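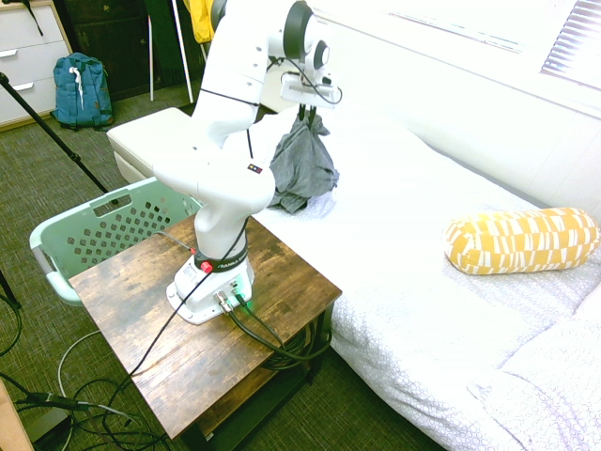 Slide 1: Franka arm on a side table, gray cloth apparently in the gripper, bed to the right.

Leave this up while people sit down. Don't talk over it yet.

Open with the question Noura Khalaf put to me in October: would you pay for this? She runs housekeeping at the Folholm guest house, 43 beds, and she wasn't being rude. She wanted a yes or a no. My answer was no, and I still think it's no.

Point at the cloth. One gray cloth, crumpled, on a bed. Then point at the basket - mint green, plastic, next to the table. Ask the room how long they'd need to pick up the one and drop it in the other. Wait for the laugh, move on.

Now the base. It sits on a table and the cables run off the edge. An arm bolted to one spot reaches one side of one bed. Noura's staff walk between rooms, up stairs, around suitcases. Reach is half of the job and we keep leaving it out of the demos.

The vendor slide from Tondport says 3,960 successful grasps. Read the number out slowly. Ask: grasps of what? Who put the cloth back each time? A grasp is not a made bed. (Tadeo Godoy will object here. Let him, he has a point about fingertips, but keep it to 2 minutes.)

Be fair. Cloth is hard. It folds on itself, hides its own corners, never lies the same way again. I'd take a clumsy arm that strips 20 beds alone over a graceful one that needs a person beside it.

If short on time, skip the Plurnasmont warehouse story and go straight to costs.

Next slide: Donati price sheet.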